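Notes for whoever takes over the two-arm packing station in October. Written fast because I leave Friday, fix whatever's wrong and push it. Covers setup, one full teleop run, and what to log. If you've never touched the arms, get Nermin or Reynaldo to sit next to you the first time. No solo first runs, club rule.

# Packing a small gadget with two arms

Task for the Carberg challenge: small device with a cord goes in a shallow cardboard box, cord tidied in beside it, lid closed. Sounds dumb. The cord is the whole problem.

## What you need

- both arms powered, wrist lights on
- green cloth, clamp for the back edge
- one box from the shelf, lid that still folds
- one gadget with cord from the tub marked Tolentino
- Listix open on the laptop, new session started
- somebody on the e-stop. Every run. Yes even the quick ones

## Before you touch anything

1. Cloth on, clamp on. Pull it flat-ish. A few creases are fine, a fold under the box isn't, the box rocks.
2. Box open, flap at the back, away from you.
3. Walk round and look at the cables on both arms. They need slack at the wrist or the last bit of rotation gets jerky. Too much slack and they drag over the table and move your box for you.
4. Home both arms. Left first, wait til it stops, then right. Don't do both together, they share the space over the box and the software does not check that for you.
5. Open and close each gripper once. If one is slow, stop and tell Reynaldo.

## The run

Start slow. Speed setting at 20 for your first week, leave it there.

Left arm comes in low from the side. Its job is mostly to be in the way: block the box, push things back down, hold an edge. Right arm comes in from above and does the cord. Pinch the cord close to the device, lift a little, let it hang, lower it so the loose part ends up along the back wall. Let go. Look. Then go again if it's sticking out.

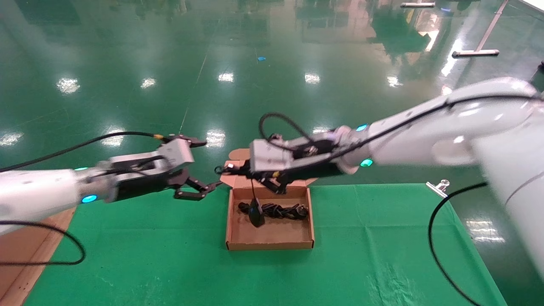
Nhàn Ông: I'd swap the roles if you're left handed. Did all my good runs with the left arm on the cord and the right one just guarding, way less cramp in the wrist. Just write it in the session name or the training set gets mixed.

OK yes, do that if it suits you. Put "swap" at the end of the session name. Lower case please, the script is picky.

Things that go wrong here, most common first:

- Cord springs back out. You let go too high. Go down til the fingertips nearly touch cardboard, then open.
- Gripper picks up cord AND the box wall. Back off, open, come in steeper.
- Arms get close to each other. Stop the left one, always the left. Right one has the cord and if you freeze it halfway everything swings.
- You lose track of where the tip is. Use the wrist view.

## Using the wrist view

Took me ages to trust it. You get your own gripper big at the bottom, which hides a good part of the box, and the other arm's fingers past it. Everything smears when either arm moves, so move, stop, look, move. Don't steer while it's blurry. Don't judge depth off the floor either, the reflections will fool you. Use the box edges.

Cherry Mae keeps the table view on the big screen and the wrist view on the laptop. Good layout, copy it. Check the wrist view for two things only: are the other fingers open, and is the device clear of where you're about to come down. If your own fingers hide it, raise the arm and look again before you go in.
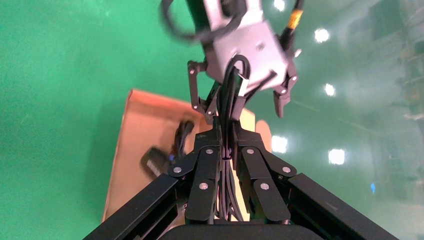 ## Saving and naming

Stop recording BEFORE you home the arms. Otherwise every episode ends with the same boring move and the model learns that instead.

Name goes: task, initials, run number. So pack_pl_162 is Precious, run 162. No spaces.

Mark each one good, bad or maybe. Bad ones stay in, don't delete them, Precious uses them for the failure set. We have 367 episodes in the folder right now. Too many are "maybe", and those are mostly mine, sorry. If you get a slow afternoon go back thru and decide.

## Closing up

- arms homed, power off at the box on the wall
- cloth folded, clamp back on its hook
- gadget and cord back in the Tolentino tub
- upload to the Gornano drive, wait for the green tick, *then* shut the laptop
- 6 runs in a row per person, max, then switch. People get sloppy after that and it shows in the data

Still to do: lid closing with both arms at once. We only have it working with the left arm so far and it's ugly. Nermin has a half written script for it, ask her before you start your own.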